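An Afternoon at the Findlow Computer Refurbishing Open House

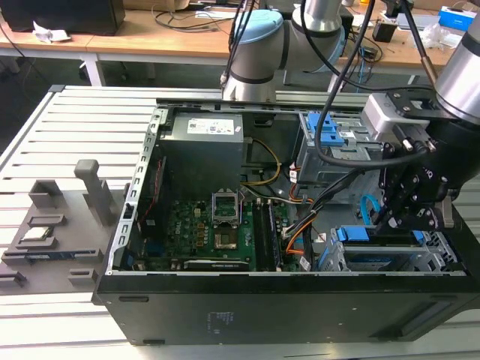 A Dell tower on its side with the panel off and the socket open.

I have a soft spot for any place that takes things apart, so when a neighbor mentioned that the Findlow workshop was opening its doors for an afternoon in March, I wrote it on the kitchen calendar in pen. Findlow takes in retired office computers, mostly from schools and small businesses, and gets as many of them as it can back into somebody's hands. I had driven past the building for years (it's the long brick one behind the tire shop on Prunar Street) and always assumed it was a storage place.

Our group met in the front hall at 2, and there was coffee, and a plate of almond cookies that I am sorry to say I visited more than once. Our guide was Traian Radu, who has run the teardown room since the workshop moved here. He has the kind of voice that carries without being loud, and he was very patient with those of us who had never seen the inside of a computer and kept saying so.

We began in receiving, where the machines come in on carts and get a number written on a strip of tape. Ours to follow for the afternoon was 909, and I got rather attached to it. Traian told us the workshop sent out 700 finished computers last year, a good share of them to the Nistor adult learning center across town, where my sister-in-law took her bookkeeping course. I must have walked right past a few of them!

The teardown room was the part I had come for. The benches have slotted aluminum tops, and there was a black desktop tower lying open on one of them. I had pictured a tangle, and there are plenty of cables in there, yellow and black and orange, but once somebody names the pieces for you it turns into a small, tidy neighborhood. The gray metal box with the white label is the power supply. The big green board is the motherboard, and the two dark sticks standing side by side are the memory. Down along the lower edge of the board was a card with NVIDIA on it in faint letters, and a man in our group who plays a lot of games with his grandson got quite excited about that.

What I liked best was the processor socket. It was empty, with its silver bracket standing up and the little gold-toned square showing underneath. Traian said it's the one spot where he asks new people to slow down and keep their fingers well away, and I found myself putting my hands in my pockets. The blue plastic on the drive bays is there to be found by touch or at a glance, he told us – on a lot of office machines, if it's blue, you're meant to press it or pull it.

From there we went on to testing, where a finished machine runs for 6 hours before it gets a sticker, and then to the Drirura room, named for the family who donated the shelving. It's full of keyboards. I asked whether they wash them, and they do, in batches, and let them drain on old dish racks.

Parking is easiest in the back lot. The stairs to the testing room are steep, but there is an elevator if you ask at the desk. I brought along an old laptop that had been under our bed for ages, and they took it from me at the door and gave me a receipt.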